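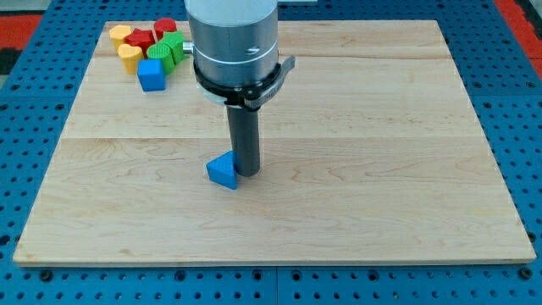

Tetetix Small Group Timer, Desk Model

Item no. 1459
Manufacturer: Gunn
Supplied by: Narnstead School Supply

Overview

The Tetetix is a silent countdown timer for counseling groups, pull-out sessions and classroom centers. Remaining time is shown as a shrinking band of light on the front face. There are no numerals on the display, so students who do not yet tell time can read it. The adult controls are on the back of the unit.

The timer stores up to 11 presets. Each preset holds a total session length and, if wanted, a warning point at which the band changes from green to amber. Presets are kept in memory when the batteries are removed.

Specifications

Display: single light band, three brightness levels
Range: 1 to 90 minutes, in one-minute steps
Presets: 11
End signal: light only, soft chime, or chime with light
Power: 2 AA batteries (not included) or USB-C cable (included)
Battery life: 200 hours at medium brightness
Housing: matte ABS, rounded corners
Base: non-slip rubber feet, removable
Colors: gray, white
Warranty: two years, parts and labor

In the box

Timer, USB-C cable, preset card, quick start sheet in English and Spanish. A wall adapter is not included. Any standard 5 V USB adapter may be used.

Setting a preset

Hold the SET button until the band blinks. Turn the dial to the session length and press once. Turn the dial again to the warning point and press once, or press without turning to leave the warning off. Press the number of the preset slot to store it. Numbers 10 and 11 are reached by holding 1 while pressing 0 or 1.

A running countdown can be paused with a short press on the dial. A long press cancels it and returns the unit to standby. Changing the brightness does not interrupt the countdown.

Placement

Stand the timer where all students in the group can see the front face without turning around. At a kidney table, the end nearest the wall usually works best. Direct sunlight washes out the amber color at the lowest brightness level. The unit can also be wall mounted with the Haseo bracket, sold separately. Remove the rubber feet before mounting.

Differences from the previous version

The older Tetetix had six presets and a micro-USB port. Its chime could not be turned off. Brackets bought for the older version fit the current one. Cables do not.

Care

Wipe with a damp cloth. Alcohol wipes may be used on the housing but will dull the display cover over time. Take out the batteries before summer storage.

Ordering

Sold singly or in sets of four. School purchase orders are accepted, and the order must show the item number and color. Mixed-color sets are not available. White is out of stock and is expected again in January. Orders for gray placed by 26th November ship before the winter break.

Returns are accepted within 30 days in original packaging. Opened units can be exchanged for the other color if stock allows.

Questions about quantity pricing or quotes for grant applications go to Duyên Hồ in the Narnstead school orders office. Please include the school name, shipping address and number of units required.

Related items

Haseo wall bracket, single
Tetetix preset cards, replacement pack
USB-C cable, long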